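Week 9 handout, 31 March 2025
Home Economics of Small Spaces: Soft Furnishings and Daylight

If you missed last week, we did paint, and you now have strong feelings about eggshell. Today is windows. Bring the room plan you drew in January, assuming it survived.

## 1. What a window covering is for

Most people buy curtains to fill the space where the last curtains were. The textbook wants four jobs out of them: privacy, light control, heat, and looks. You will rarely get all four from one piece of cloth, and the shops know it, so they sell you a second piece of cloth.

**Sheer:** lets in daylight, blurs the neighbors in the daytime. After dark, with your lamps on, it blurs nothing. Several students have found this out on their own.

**Lined:** the workhorse. Face fabric in front, plain lining behind. The lining takes the sun damage so that the side you paid for doesn't.

**Blackout:** for night workers, babies, and people who have a streetlight six feet from the pillow. Heavy. Check your rod.

## 2. Fullness

Fullness is the ratio of flat fabric width to finished width. Learn this one, it comes up in the workshop and again on the final.

- 1.5x is the minimum. Looks a bit like a bedsheet, especially if it is one.
- 2x is standard for most pleats.
- 2.5x to 3x for sheers, which need the extra folds to look like anything.

Worked problem, from the Bramham apartment on your plan sheet. The rod is 1,000 mm wide and we want 2x. Flat width needed is 2,000 mm before side hems. Add the hems. People forget the hems every year and then write to me about it.

Second problem, to do at home: the narrow window on the landing is 330 mm wide. Work out a single panel at 2.5x, then decide whether you would hang a curtain there at all. I would accept "no" with a good argument.

## 3. Glare

Glare is contrast your eye can't handle. A bright window next to a dim wall will bother you more than the same window in a pale room. Shiny surfaces pass the problem along: a gloss tabletop, a glass picture, or a dark lacquered cabinet will each hand you back a small copy of the window, usually at eye level.

Fixes, cheapest first:

1. Move the chair.
2. Move the shiny thing.
3. Hang a sheer.
4. Repaint, after rereading your notes on eggshell.

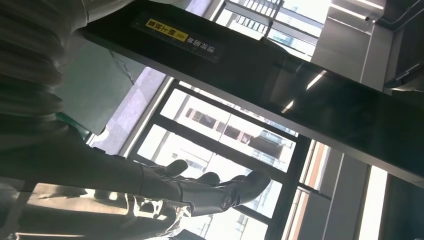
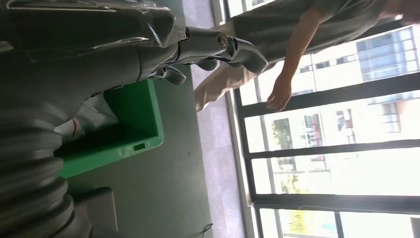 *Fig. 9.1 and 9.2. Reflected daylight on shiny surfaces.*

Matte surfaces scatter the light and so behave better, though they also hold on to fingerprints and gravy. Satin is the usual compromise. Olga Olmedo, who taught this unit before me, left a note in the file that reads only "satin, always satin," underlined twice. I have never found grounds to disagree.

## 4. Measuring

Use a steel tape. Cloth tapes stretch, and the ones in the Trurodstead workshop drawer have been stretching since before I got here. Measure the width at the top, middle and bottom. In the Lindqvist house (plan sheet, page 2) the same window gives 829 mm at the top and 956 mm at the bottom. The house is fine, apparently. For an inside mount, order to the smallest number. For an outside mount, go past the frame on both sides and stop worrying.

Drop is measured from the rod, or from the eye of the ring if you use rings. Write down which.

## For next week

- Finish the landing problem, showing your work.
- Read the chapter on header tapes. It's longer than it needs to be.
- Bring a fabric scrap big enough to pleat. Socks don't count, and I'm looking at the back row.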